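From: Dace Lapiņa
To: rirkholm-boardgames list
Date: August 29, 2018
Subject: Re: [rirkholm-boardgames] hall booking + the Graveck rules question

Quick one, typing between buses.

> On the hall - Staltmont want 70 for the evening now, up from what we
> paid in April. Do we stay or look elsewhere? Also can someone PLEASE
> settle whether a Graveck re-roll counts as your turn. Syahrul and I
> played it two different ways all night and neither of us enjoyed it.
>
> Ningsih Goh

Hall first. Stay, I think. 70 is annoying but the parking is free and the chairs are decent. We have 398 in the kitty, so that's fine through winter if people keep paying at the door. Saodah asked at the library, they close too early for us. Endang's cafe idea is nice but the tables are tiny, you'd never get a full Graveck map down.

Re-rolls. Page 14, second paragraph, the bit under the chart. A re-roll is part of the SAME turn. You don't lose your move and you don't get a second one. The old printing said somthing else, so if Syahrul has the old one that explains it. Doesn't apply to market dice, those stand as they fall.
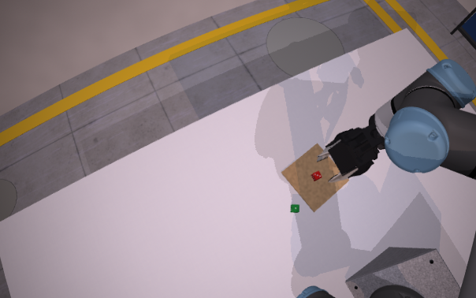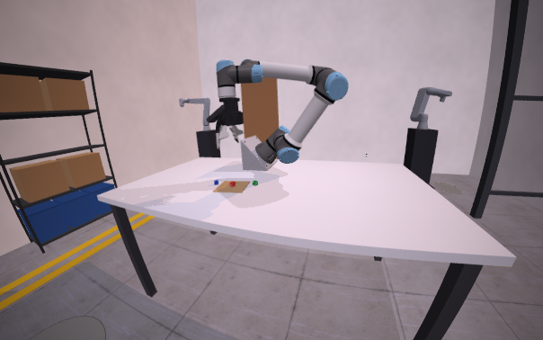
And while I'm on dice - cocked dice. Can we agree on one rule for the league? Flat or it gets thrown again, no arguing, no "well it's mostly a four." Off the table is also a re-throw. I'd put this on the signup sheet so new people see it before they sit down.

League stuff:

- scores to Saodah, not to me, I lose them
- first to 500 wins the season, same as last time
- Endang is on 181 and is going to be unbearable
- Ngô expansion is allowed, but only if the whole table says yes

Still short one copy of the base game for the second table. Mine has a missing trade card, I've been using a bus ticket. If anybody has a spare set they can leave at the hall, shout.

Syahrul, are you still bringing the long extention lead? Need to know befor I buy one.

Dace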